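4.3 Setting up a two-arm board task

Use this section to set up the Fesard cell for tasks in which both arms work over one flat item, such as opening a marker and writing on a message board. Read section 4.1 (Cable routing) first.

CAUTION: Keep hands outside the side panels while arm power is on.

1. Turn arm power off and clear loose items from the tabletop.

2. Place the board within reach of both grippers. It does not have to be square to the table.

3. Turn arm power on and select Household, then Board.

4. Set the speed limit to 18 percent for the first run. 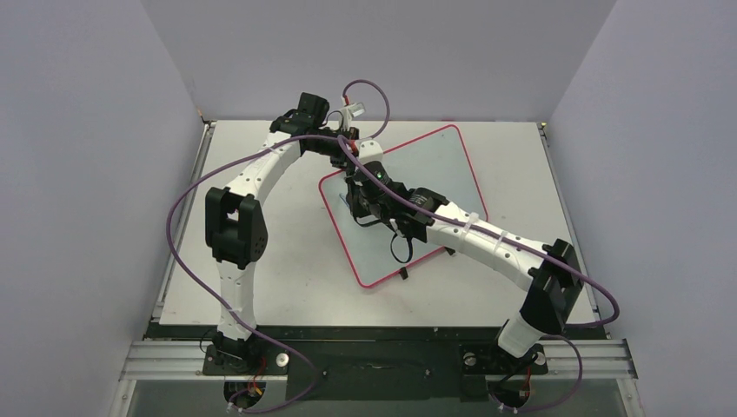

5. Run the task at least 3 times before raising the limit. Stop the arms if a cable pulls tight at an elbow or wrist.

6. Log each run as complete, partial or failed. Log a run as partial if an operator touches the board.

Note: Error 42 means that the planned paths of the two arms conflict. Move the board toward the front of the table and restart from step 3.

What to expect

The Board task is rated Assisted. The cell can attempt it without step-by-step control, but an operator must be present. Short pen strokes are within its range. Wiping, capping a pen and hanging the board on a wall are not rated in this release. A run may take up to 2 minutes, which is slower than doing the job by hand. Do not schedule unattended chores on the basis of a successful run.

Send run logs to Orvokki Hirvonen, Loltholm support desk. For folding tasks, see section 4.4.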